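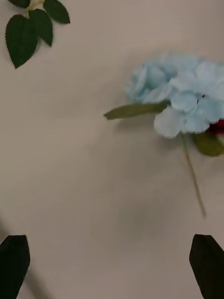
Teaching the arms by hand: your questions

I get the same handful of emails about our flower sorting sessions at Tralldale, so I've finally put the answers on one page. If yours isn't covered, write in!

Do I need to know any programming?

No. You steer the arm, it records what you did, and that's your bit done. If you've ever set a table you'll cope – the software side is all handled by Greltau, our recording program, which you start and stop with a pedal.

Why artificial flowers?

They survive being dropped, squashed and picked up again 200 times in an afternoon. They're also a proper nuisance to grip (thin stems, floppy petals, leaves that catch on everything), and I want people practising on things that are a nuisance. 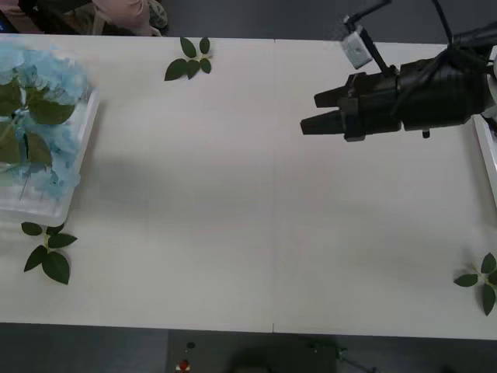

Blue blooms in the clear container, leaf sprigs out on the table.

Where should I grip a flower?

By the stem, please. Grab the head and the petals bunch up between the fingers, and then letting go neatly is very hard. Come in slowly, stop, close the gripper, then lift. 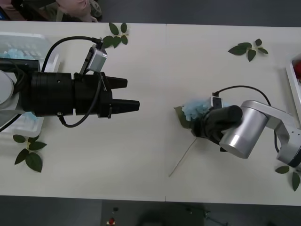
Leaf sprigs are fiddlier because the stem is so short, so I let new people do a few blooms first and move on to leaves once they've stopped holding their breath.

I fumbled one. Should I delete it?

Keep it if you recovered and carried on! A second try at a grasp is useful to learn from. Bin it if you knocked something off the table or had to reach in with your own hand.

How long is a session?

47 minutes, then a break. I used to let people go on longer and the recordings got terribly sloppy.

How many recordings have you got?

3235 at the last tidy-up, in June. The Turenard set is counted separately, so don't add the two together.

Can I bring a friend?

Yes, bring one, there's a spare chair. Just let me know the day before.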